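The white table at Skeravholm: an afternoon with Buppha Intarasuk

When I asked Buppha Intarasuk if I could come over and talk about her table, she laughed so hard I had to hold the phone away from my ear. "My table? You want to write about my table?" Well, yes! I'd heard about it from two different people in the Skeravholm building, and both of them used the word "strict."

So I went. Buppha teaches small home-organizing classes out of the ground floor room there, and she has a habit of starting every one of them at the same big white table. She put the kettle on before I had my coat off, moved a stack of folders off a chair (even she has a stack of folders) and told me to ask whatever I liked.

I asked where the table came from. "Drirholm, the secondhand place out past the rail yard," she said. "Merle Hapeta drove me in her van. It had been a display table and it was 142 dollars, and I argued about it for so long that Merle went and sat outside." She wanted it white and she wanted it matte. Her last one was shiny, and under the ceiling lights it threw a glare right in your eyes. "By October I was wearing a baseball cap to teach," she said.

Six people fit around it, which is how she settled on six people per class.

What you store versus what you keep out

Buppha grew up over her aunt's sewing shop, where every surface was a work surface and supper happened on top of the pattern paper. She doesn't talk about it as a hardship. "I loved it. I could do my homework under there, with all the scraps. But I never once in my life put down a cup without looking first."

Her rule now is simple enough. At the end of the day everything goes off the table, and in the morning one thing is allowed back on. It can be anything. People get very worked up about this, she told me, and start bargaining. One of her regulars, Bijan Nazari, asked if a tray counted as one thing. "I said yes, and the next week he came in with a picture of his tray." She held her hands about as far apart as they would go. "Like a door! He had his whole kitchen on it."

I asked what happened to Bijan's tray and she said he still has it, he's very fond of it, and she has given up.

Her own one thing tends to live toward a corner, out of the way of elbows. She's partial to plain, pale shapes there, nothing with writing on it, and she doesn't mind if you hardly notice it. "If it shouts, I start talking to it," she said. I think she was joking — with Buppha I'm never quite sure.
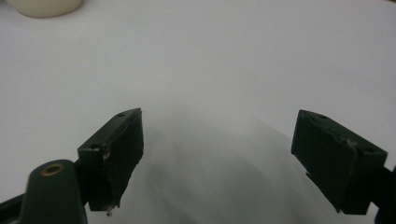
Cleaning it, and the 66 cloths

Matte white is not for lazy people, I suggested. She disagreed, loudly. Warm water, a drop of dish soap, a cloth, then a second dry cloth. That's the whole routine. She bought her cloths from Praritz in one bulk pack of 66, and she cuts the worn ones in half for shoes and windows.

The one thing she won't allow is a scouring sponge. Lavanya Bhat, who shares the room on the other days for her bookkeeping clients, once took one to an ink spot, and there was a cool period between them. "We're fine now," Buppha said. "She brought me mangoes. The spot came out with soap, by the way, I'd like that in the article." So there it is, in the article.

Before I left I asked if she'd ever change tables. She looked at it for a while and ran her palm along the top. Murray Tomoana from upstairs has offered her 500 for it, twice, and he wants it for his model trains. "Can you imagine?" she said. "All those little trees!"

Then she took my cup away, wiped the place where it had been, and asked me what I had on my own kitchen table at home. I told her. She wrote down the date of the next class on the back of an envelope and put it in my coat pocket herself.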